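Where Does All The Packing Stuff Go?

A page for kids who like boxes. Posted Sunday, January 28, 2018

So a parcel comes. You rip it open, grab the thing inside, run off. And then? There's a heap left on the floor. Boxes, bags, tape, bumpy gray stuff, paper. Today we look at the heap. Quick one, because the bell goes soon!

What is a cardboard box made of?

Paper. Really, just paper. But look at a torn edge, up close. See the wiggly line in the middle? That's called fluting. Flat sheet, wiggly sheet, flat sheet, all glued together. The wiggles hold the flat sheets apart and there's air in between. Makes it stiff. Makes it light too.

Try it. Fold a sheet of paper like a fan, lay it over a gap between two books. Put a coin on top. Now try with a flat sheet. Flop!

And the egg tray stuff?

Different thing, same family. It's called molded pulp. Old paper goes in a big tub of water and gets mashed up until it's like gray porridge. Then a mold with lots of tiny holes gets dipped in, the water is sucked out through the holes and a layer of mush is left stuck on the outside. Dry it - done. An egg tray. Feel one next time, it's a bit fuzzy on one side and smoother on the other.

The bumps and dips are the clever bit. They squash a little when something knocks them, so the egg doesn't have to. Same trick works for light bulbs, and apples, and all sorts.

What about the see-through bags?

Plastic. Very thin, very light. Good at keeping dust and rain off new things. Not good in the wrong bin. Some recycling places can't take thin bags because they get wound round the wheels in the sorting machines and everybody has to stop while somebody cuts them out. So ask first. Lots of towns have a special place for bags. Some don't.

One safety thing. Plastic bags never go on your head, or near a baby or a pet. Never ever.

A floor in the middle of it

Unpacking always spreads. It starts in one corner and then theres a box against the wall with its flaps up, and a smaller one next to it, and an egg tray on top of the lot. A clear bottle on the tiles. A crumpled bag a bit further off. Pink cable hanging out over the edge of the big box, and a roll of pink tape in there too. A white dustpan with a long silver handle, so you don't have to bend down.

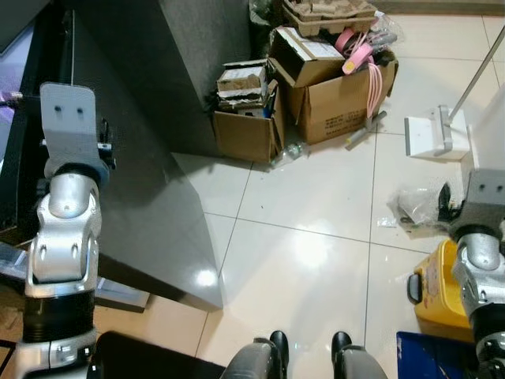
How to sort a heap

Our class did this at the Cistside building in September, with the Flaltley recycling club, and we got better at it as we went. This is the order that worked.

First, big things. Boxes. Take out whatever is inside and look in the corners, small parts hide there. We found 3 screws and a key.

Then tape. Pull it off if it comes easily. If it's really stuck, leave it, ask a grown-up. No scissors without one!

Then flatten. A grown-up slits the bottom tape, you push. Very good fun. We had 105 flat boxes at the end and the pile only came up to my knees. Before that they filled the hallway.

Paper and pulp go together in most places. Keep them dry. Soggy cardboard is heavy and horrible and it falls apart in your hands.

Bottles - empty them, lid back on if your town says so.

Cables are not trash. Coil them in a loose circle and put them in a box. Broken ones go with old electrical things, not in the kitchen bin. There's metal inside, mostly copper, and it can be used agian.

Last, sweep. Start at the wall and work out to the middle. Smooth tiles are easy. Rugs are not.

Can you use it again first?

Yes! Best thing to do with a good box. Saraç, the shoe shop by our school, takes clean ones back, and they took 2 big bags of paper off us as well. At home a box can be a garage, a cat house, a drawer for socks. Egg trays make good paint pots, or you can grow seeds in them. Fill the dips with soil, one seed in each, stand it on a plate, and water just a bit.

Words to know

Fluting - the wiggly sheet inside cardboard.
Molded pulp - mashed paper dried into a shape.
Flaps - the parts of a box that fold over to shut it.

Next time on the Joten kids' page: why does tape stick?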